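About Skellent

Who we are

Skellent is a training and research company that teaches robots to carry out household tasks by demonstration. Our operators guide a pair of robot arms by hand or by remote control, and the recorded movements are used to train the software that later runs the arms without a person at the controls. We were established as a teaching program within the Skomitz Institute and became a separate organization in July of our second year. We continue to share a building and a workshop with the Institute.

Our staff of 22 includes operators, software developers, technicians and instructors. Most of our operators came to us from other trades, among them commercial kitchens, home care and crane operation. Previous experience with robots is not required for any operator position.

What we do

Our work falls under two programs. The Hartono program is concerned with hand guiding, in which the operator holds the arm and moves it through the task. It is used for short movements such as turning a dial, pulling a handle or setting an object down at a chosen spot. The Endidon program is concerned with remote control. The operator sits at a station with two hand controllers, one for each arm, and works from a camera view.

New operators in the Endidon program begin in simulation. The simulated kitchen follows the same controls and the same task sheets as the workshop kitchen, and objects can be returned to their starting places between attempts without anyone leaving the station. Operators learn to judge distance from a fixed view, to keep both arms clear of the appliances and to stop a movement early when the approach is poor.

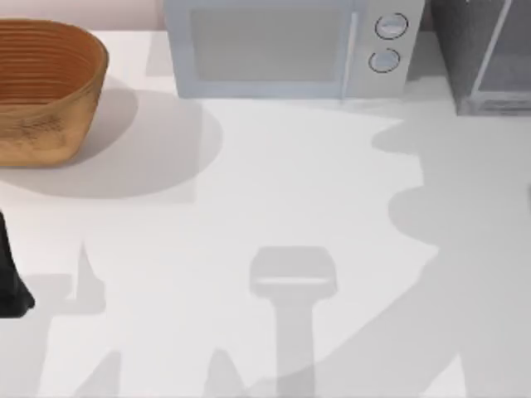
Simulated kitchen counter with microwave and wooden bread basket, viewed from above. The shadows of the arms fall across the lower counter.

An operator completes five supervised sessions in simulation before moving to the physical arms. Instructors review each session with the operator and mark the demonstrations that are suitable for training. A demonstration is kept if the task was finished, the movement was steady and the grippers did not strike the counter or any appliance. Hesitation is acceptable. Recoveries from a missed grasp are kept in a separate set, as our developers have found them useful in their own right.

To date our operators have recorded 2730 demonstrations of kitchen tasks, of which 2107 have passed review. The remainder are stored and may be looked at again when the review standard is revised.

Training and visits

Skellent offers operator training to colleges, employers and community organizations. Courses are taught in small groups at our workshop, and each participant has a station of their own for the length of the course. Participants who finish the simulation portion receive a written record of their sessions, which may be used toward entry to the Institute's certificate in remote operation.

School groups are welcome by arrangement. Visitors under the age of sixteen may use the simulated kitchen but not the physical arms. Closed shoes are required in the workshop, and long hair must be tied back.

Our commitments

We tell every operator how their recorded demonstrations will be used, and we obtain written consent before the first session. Operators are paid for all time at the station, including attempts that do not pass review. No recordings are made of operators' faces or voices.

We keep a written log of faults and near misses in the workshop. The log is open to all staff and is reviewed at the start of each term.

Contact

Enquiries about courses, visits and employment may be directed to the Skellent office, ground floor, Skomitz Institute. The office is open on weekdays during term. Please allow one week for a reply to group booking requests.

Page last reviewed Saturday, January 6, 2024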